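Zendex council meeting tracker: review

I have used Zendex through most of a council term now, first on the free plan and then on the paid one. It is a web service that collects agendas, minutes and recorded votes from local councils and sends you an email when something you follow comes up. I signed up over a rezoning application on my street in Brurport and kept it on after that was settled.

Setting up takes a few minutes. You choose your council, then pick topics from a list or type in your own words. I follow parking, the main street program and anything with my street name in it. The street name search is the part I use most. It picks up matches inside attached reports as well as on the agenda itself, and the council's own website has never done that.

Alerts arrive the morning after an agenda is published. You get the item number, the staff recommendation and a link to the right page of the PDF. Our council's agendas can run past 80 pages, so going straight to the page saves a lot of scrolling on a phone.

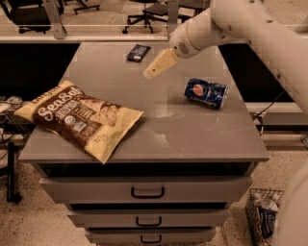
A Pepsi can on its side on a grey tabletop.

Voting records are good but not complete. Each councillor has a page showing how they voted, with motions grouped by subject. Where a vote was taken by show of hands and the minutes only say "carried", Zendex marks it as unrecorded and doesn't guess. I think that is the right call, though it leaves gaps. In one budget debate there were 11 amendments and only 3 had names beside them. The fault there is with the minutes.

The candidate pages are weaker. Before the last election they were meant to show forum answers side by side, so you could compare people on rates, parking and empty shops. Several candidates had nothing entered at all, and one answer was filed under the wrong question for the whole campaign. I reported it and got an automatic reply.

I also tried Dmytriv, which covers fewer councils and has a plainer layout. Its summaries are written by people and read better. It has no street name search, and its alerts came after the meeting as often as before it, so I let it go. If you only want to know what was decided, it would probably do.

The paid plan is $9 a month. For that you get unlimited topics, the full voting archive and a calendar feed of public hearings. The calendar feed worked in my phone's calendar straight away. The free plan limits you to one topic, and for a single application or a single road project that is enough.

Smaller complaints: the app logs you out after every update, the map view is slow, and the neighbouring Brirnenon council is listed as covered when its minutes stop in January.

I have kept the paid plan going and will look at it again when the candidate pages reopen for nominations.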